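Speaker notes: Two arms, one cup
Planning and timing for the dish rack task
Slot is 17 minutes plus questions. Skip the bracketed parts if the session is running late.

1. Opening
Say who I am and that the planner work is shared with Janka Trnka, who wrote most of the constraint code. Perception is Shakuntala Uniyal's and she is in the room, so send the hard camera questions to her.
The talk covers what happens in software between "both grippers are near the cup" and "both arms agree on where it goes."

2. Why two arms
One arm can rack a mug. We use two because we want the handoff and the regrasp, and cups are cheap to drop.
With both grippers on the same rigid object, the arms form a closed chain. If each follows its own path with a small timing error, they pull against each other through the cup. Our first version did this. The planner, Stoltgate, gave two good paths and the controllers ran them on separate clocks.
[Optional: the force plot from August.]

3. The shared hold
Leave this slide up for a while. The cup is on its side between the grippers, one set of fingers at the rim and the other at the base. Point at the rim side first, then the base side.
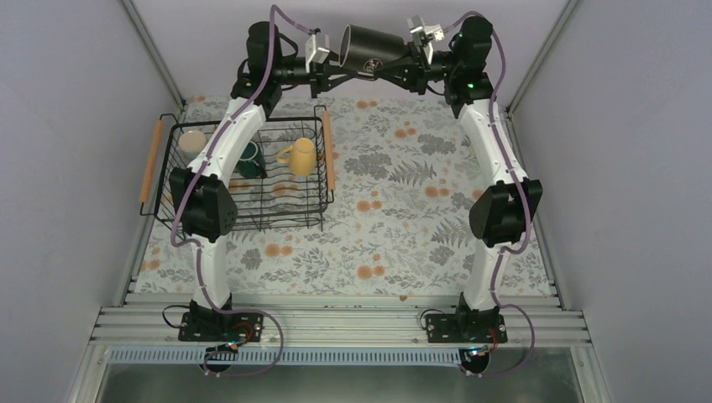 4. What the planner does now
Plan for the cup, then solve for the arms. The target is one path for the cup pose, and each gripper pose is a fixed offset from it.
Joint solutions are checked together at every waypoint. If either arm fails, the waypoint is thrown out for both.
Collision checks include the rack, its handles and whatever is already standing in it. Forearms count too — the left one passes over the rack, and an early model only checked the grippers.
Median planning time is 80 milliseconds. The old version took 44, but it wasn't checking the forearms.

5. Timing
One clock, one trajectory message, both arms. Drerniso handles the interpolation. If one arm lags, the cup path slows down for both.

6. Perception
Pose is estimated before the grasp and again once the cup is held. Dark cups gave us the most trouble, and a patterned sheet on the floor doesn't help segmentation. Shakuntala's fix was to mask using the known gripper pose. Be ready for a question on mugs with handles.

7. Results and open problems
59 trials with the new planner. Most failures were bad rim grasps, before the shared hold began. Show the table, don't read it out.
Still open: slip during the regrasp, and replanning when a mug in the rack gets bumped.
Log viewer is Tratotness. Demo only if the network is up, otherwise go to questions.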